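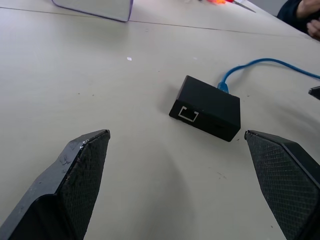 Piret Toom read the first draft of this card and wrote back that it was a shopping list with the prices taken off. Fair. She wanted to know what we'd get for the money that we don't get now, and who pays when the pads wear out. I've rewritten most of it since then. Where I still don't have an answer, it says so.

# jastby-bench-budget

Planning notes and the cost sheet for adding gripper stations to the Jastby bench. If you came here for code, there's one small script and it only adds up columns.

## What's in the repo

- `costs.csv`: one row per item, with quote, source and how much I trust it
- `quotes/`: the vendor letters, with signatures removed
- `consumables.md`: finger pads, cables, wipes, bins
- `sum.py`: totals by category
- `objections.md`: please add to it

## What's being proposed

Two vendors have quoted. Jallex wants to sell us a gripper, wrist camera and mount as one kit. Brullenus sells the gripper alone and leaves the camera to us. Both letters use the phrase "ready for production," and neither one says production of what.

| Item | Vendor | Price (USD) | Trust |
|---|---|---|---|
| Kit, per station | Jallex | 1,988 | medium, price good through July |
| Gripper only | Brullenus | 525 | low, no shipping listed |
| Service plan, per year | Jallex | 600 | low, see below |
| Spare finger pads | either | not quoted | none |

The gripper-only price looks great until you start adding things to it. We'd need a camera, a bracket, and a person who can make the bracket. I left those rows blank in `costs.csv` because every number I was given came from someone who wanted the purchase to happen.

## The service plan

For 600 a year, Jallex will "inspect and advise." I asked if that covers replacement fingers. It doesn't. I asked if it covers travel to our building, and was told this would be looked at case by case. Until I see that in writing I'm treating the plan as a phone number.

## Consumables

This is where I think the draft was weakest. Fingers pick up scuffs and chips near the tips, and the knurled pads collect dust. Put a line in for them. Neither vendor would give me a pad life in picks or in hours. Ticona, the bench software we already run, doesn't log grip counts either, so we can't work it out from our own records yet.

Cables need a line too. A small box with a cable plugged into it is a different job from the bare box: the cable drags, catches and pulls the part around. Both vendor demos used parts with nothing attached. Any trial we pay for should use ours, cords and all, on a table that has the usual stuff on it.

## Before anyone signs

1. Get pad prices and a minimum order from both vendors.
2. Run a trial with cabled parts. We pick the parts.
3. Get shipping from Brullenus.
4. Write down how many hours a person spends standing at the table during a run. The savings estimate in the Jallex letter has this at zero, and I don't believe it.
5. Decide who owns the thing after the first year.

## Known problems with this card

The savings side is empty. I had a figure in the first draft, copied from the Jallex letter, and took it out when I couldn't reproduce it. The proposal asks for 6 stations and I can't find where that number came from either. I'd start with one, and I'd want to see it run for a few months before we talk about another.

Prices don't include tax. Power and network drops are missing because facilities hasn't answered.

## Changes

- v2: rewritten after Piret's comments, savings figure removed, cable section added
- v1: the shopping list

## Use

Internal planning only. Please don't forward `quotes/` to the other vendor. Corrections go in `objections.md` with a source attached.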